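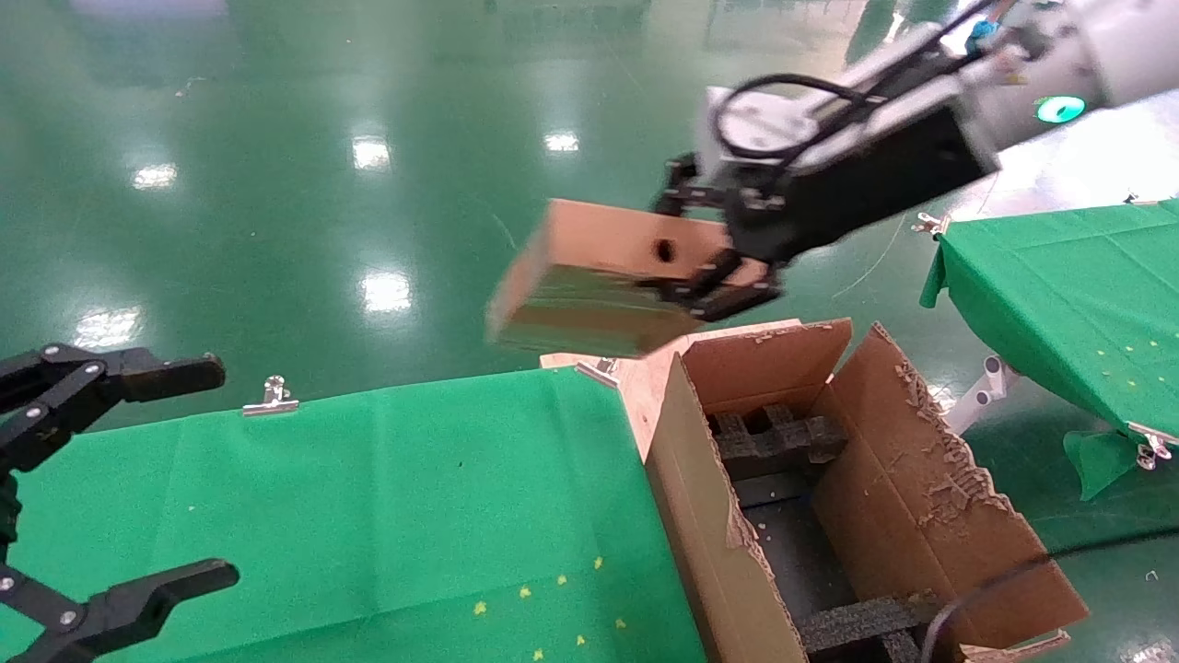
Oranuch Chaimongkol asked whether the outer box has to be new, and that's a fair thing to settle before anything else, so I'm adding it up here. It doesn't have to be new. I would rather reuse what I have. But I don't know where the line is between used and worn out.

Reusing old boxes for shipping small breakables - how worn is too worn?

I sell small ceramic pieces from home, mostly salt pigs and drawer knobs. I send out 20 parcels in a normal month and more before the holidays. Until now I bought new boxes, but they cost more every time I reorder and I have a closet full of used ones from things we've had delivered. Some are fine. Some have a flap that tore when I pulled the tape off, and a few have soft corners.

What I'd like to know:

Can I ship in a box with a torn flap if I tape over it?
Do I need to put the item in its own small box first, or is paper enough?
Does it matter if the old label is still on there?

Most of my parcels weigh under 2 pounds. I had one go missing in August and one arrive with a cracked knob, and the buyer in Skudmont was nice about it, but I don't want to make a habit of refunds.

Yupin Sukprasert
edited to add the first paragraph

Decha Tanasarn
I packed orders for a kitchen goods shop called Jernis for six years and we reused boxes all the time. My rules:

Press the middle of each side with your thumb. If it springs back, the board still has strength. If it stays dented, put it in the recycling. Do the corners the same way. Soft corners are worse than torn flaps, as the corners hold up whatever gets stacked on top.

A torn flap is okay if the tear is only in the top layer of paper. Once the wavy layer inside is ripped through, the flap won't hold tape under load. You can cut a piece of cardboard to the size of the opening, lay it under the flaps and tape over the lot. I did that for light items only. For anything heavy, use another box.

Never reuse a box that has been wet, even if it dried flat. It looks all right and then the bottom goes.

For ceramics, yes, use an inner box. Wrap the piece, put it in a small box it can't move around in, then put that in the bigger one with at least two inches of padding on every side, bottom and top included. Paper alone works for one knob if you wrap it tightly, but two knobs in the same box need to be wrapped separately or they will find each other.

Crumple the paper hard. Loosely balled paper goes flat on the trip and leaves a gap.

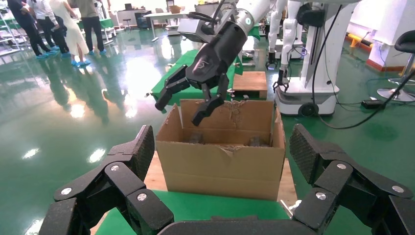
Open box with crumpled packing paper at the back and bottom.

Close it up and shake it. If you hear or feel anything shift, open it and add more. And use real packing tape, 2 inches wide, one strip down the seam and one across each end. Masking tape lets go in a cold truck.

Old labels: peel them off or black out every barcode. A scanner reads whichever one it sees first. That might be what happened to your August parcel.

Gaetano Grasso
just buy new ones. I got a bundle of 400 from a packaging place and it worked out cheaper than one refund a month. storage is a pain though, they're under my bed

Aoi Katayama
Mostly agree with Decha. Two things to add.

The size of the outer box matters as much as its condition. People grab a big used box because it's there, and then it takes half a roll of paper to fill it. Carriers may also charge by size once a box gets large, so check the rate before you pack. I keep only the used boxes that fit my three usual products and flatten the rest for the curb.

Also, read the round stamp on the bottom flap, if there is one. It often gives an edge crush number. Mine are mostly 32, and I save the 42 ones for the heavier orders. Those numbers are for a new box, so take them as a best case once it has been through the mail.

I sell at the Duangkaew market too, and the stallholders there give away clean small boxes at closing time. Worth asking at yours. Go after 4 p.m. and bring your own string.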